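The Bun Shift

Getting steamed bread right at home, after a winter of getting it wrong

By Sowmya Venkataraman

Five-forty in the morning and the kitchen window is already fogged. Flour on the phone. Flour on the dog, somehow. I have been making steamed buns since before Thanksgiving and I would like to report that I am now good at it. I am okay at it.

It started with a bag from Posberg, the little grocery two blocks over. Frozen, six to a bag, plain. I ate them standing up at the counter with butter and chili crisp, which is not how anyone's grandmother would serve them, and then Posberg stopped carrying them. Supply thing. The guy at the register shrugged. So. Flour, yeast, sugar, water. How hard.

Hard! My first batch came out yellow and flat, like something you'd put under a table leg. Second batch rose beautifully and then sank the second I took the lid off, wrinkled all over, a tray of little old men. Third batch I forgot the sugar. Fourth I don't want to talk about.

The thing about bread in an oven is that the crust covers for you. Literally. Brown hides a lot. A loaf with a weak spot gets a crack, you call it rustic, you put it on a board. Steam gives you nothing. Every thumbprint you left in the dough is still there at the end, bigger. Every bubble you didn't knead out is a pimple.

Which is why I went to see Woo-jin Ki.

Ki runs Okari, a counter with four stools and a pickup window, and he makes buns six days a week. He grew up on his aunt's, learned the trade in somebody else's basement kitchen, opened his own place in July, 2019, eight months before everything shut. "Great timing," he says. The stools are stacked in the back now. It's all window. People line up on the tape marks on the sidewalk and he hands the bags out through a gap in the plexiglass.

I got there before light and he'd been in since three. Double mask, apron, radio on low. He let me stand by the back door with my coat on and watch, so long as I kept out of the way of the mixer.

First thing he did was take my recipe, the one I'd printed out, read it, and cross out the water.

Too much, he said. Everybody's is too much. People who come over from sourdough especially, they've spent a year chasing wet dough, big holes, and now they want to bring that with them. Steamed dough should be stiff. Should fight you a little. His goes through the sheeter a bunch of times till it looks like a folded bedsheet, no bubbles at all, and then gets rolled up tight and cut. At home he says use a rolling pin. Roll it out, fold in thirds, roll again. Keep going past the point where you're bored.

I asked how long. "Till it's smooth," he said. I asked how smooth. He picked up a piece and held it next to his cheek and raised his eyebrows.

Flour was the next thing. I'd been using bread flour because I thought strong meant good. Wrong. Wants to be softer than that, all-purpose or lower, the bleached stuff if you care about white. Ki buys his by the pallet from Hegde, a mill out past the county line, who do a low-protein flour he's been on since opening. When they ran short last spring he tried three others and hated all three. One made the buns gray. "Tasted fine," he said. "Nobody wants a gray bun."

I went home with a paper sack of it. Did it matter? Some. The stiff dough mattered more.

Then proofing, where I'd been losing most of them. I was treating it like bread, waiting for doubled. Doubled is too far. You want it puffed, lighter in the hand than it looks, and when you poke it the dent should come back slow. In my kitchen in February, with the radiator doing whatever it does, that can be 20 minutes or it can be most of an hour. I've quit setting the timer. I pick one up and weigh it in my palm like I know what I'm doing.

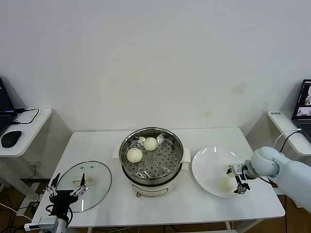 And then there is the lid question. People have opinions. I've had emails, since I mentioned the wrinkle problem in this column in January, and they split into camps. Camp one: it's drips. Water collects on the lid, lands on the bun, leaves a pockmark that never goes away. So wrap the lid in a dish towel. Camp two: it's shock. You pull the lid and cold air hits and the whole thing sucks in on itself. So cut the heat, crack the lid, wait. Camp three says both of those people over-proofed and are blaming the equipment.

Ki is camp three. But he also waits before he opens the lid, I saw him do it. Heat off, lid on, he goes and wipes down the counter and comes back. I asked and he said 2 minutes, sure, it can't hurt. Camp three with a foot in camp two.

Cold start or hot start, another fight. I'd always boiled the water first and then put the buns over. His advice for home was the opposite, start them over cool water and let it all come up together, gives a slightly shy dough one last chance to rise. 15 minutes from when the steam's going properly for a plain one about the size of a tangerine. Longer if filled. This alone fixed half my problems and I was a little mad about it.

Bamboo versus metal. Bamboo breathes, drinks up the drips, smells wonderful, and goes moldy in a cupboard if you look away from it. I've lost two that way. Metal is easy to wash and drips like crazy. Electric ones are fine. More than fine, you turn the knob and leave, and no pot boiling dry while you're on the phone with your sister, which I've also done. Smelled for a week. Ki uses big stacked metal at work and a beat-up bamboo one at home, and says the bun doesn't know.

Paper under each one, though. Always. Or cabbage leaf. Or a wipe of oil if you've got neither, but paper's better. I watched a whole tray lose its bottoms in December because I thought I'd be fine.

Crowding. Don't. They get much bigger than you think they will, and two buns that touch will be one bun, with a raw looking seam where you tear them. I know the temptation, you've got a whole batch and one steamer and everybody's hungry. Do it in rounds. Keep the ones that are waiting in the fridge so they don't run off on you.

Around six-thirty the first customers came to the window, a nurse coming off shift and two guys from the bus depot. Plain ones mostly, at that hour. The fillings go later, the pork and the red bean and a curried potato one he put on as a joke and now can't take off. He sold 20 plain to one woman who had clearly done this before, she'd brought her own cooler bag.

I asked if he ever gets sick of them. He thought about it. Said he doesn't eat the filled ones anymore, but he'll have a plain one most days, split, with an egg. Said the plain one is the test. If a place's plain bun is good you can order anything.

That's what I've been making since, plain. No pleats, so nothing for my fat fingers to ruin. My husband would like pork. He's welcome to make some.

What do you do with a plain bun? Everything. Split and fry the cut side in butter till it's gold. Dip in condensed milk, don't tell anyone's dentist. Mop up a stew. My neighbor, who grew up on idli and regards all of this as a heavy-handed copy, ate three with coconut chutney over the fence and asked for the leftover dough. My mother-in-law wants them toasted, which, fine. Stale ones you can dice and fry with egg and scallion and that's dinner, a good one.

They freeze too. Cool all the way, bag, squeeze the air out, then straight from frozen back into the steamer. Microwave if you must but put a damp paper towel over it and eat fast, you've got a window before it turns to rubber.

One more thing from Ki, since several of you asked about yellow spots. That's leavening that didn't dissolve, usually baking powder. Sift it. Or leave it out, he does, yeast only. Mine had been from exactly that. Four months I blamed the pan.

I did buy one gadget. A Zaka dough scraper, the bench kind with the ruler stamped on the edge, for cutting even pieces. Do I need the ruler? No. Do I line it up every time anyway, yes. Even pieces cook even, and mine used to come out in what looked like three sizes from three different bakeries.

The recipe as I make it is below, with Ki's water and my rolling pin. It is not his recipe. His starts with a sack of flour I can't lift.

Plain buns

All-purpose flour, three cups, bleached if you like them white. Two tablespoons sugar. One teaspoon instant yeast. One cup lukewarm water, minus a couple tablespoons, hold those back and only use them if the dough truly won't come together. Spoonful of neutral oil.

Mix, knead until it quits being shaggy, cover, rest it while you have coffee. Roll out, fold in thirds, roll again, keep at it until the surface is smooth and tight. Roll up like a rug. Cut in eight, tuck each one under into a ball, onto paper squares. Proof until puffy and the dent comes back slow. Over cool water, lid wrapped in a towel, heat to medium-high, 15 minutes from good steam. Heat off. Wait. Then the lid.

Okari's window opens at six-thirty, closed Mondays. Plain ones are usualy gone by nine.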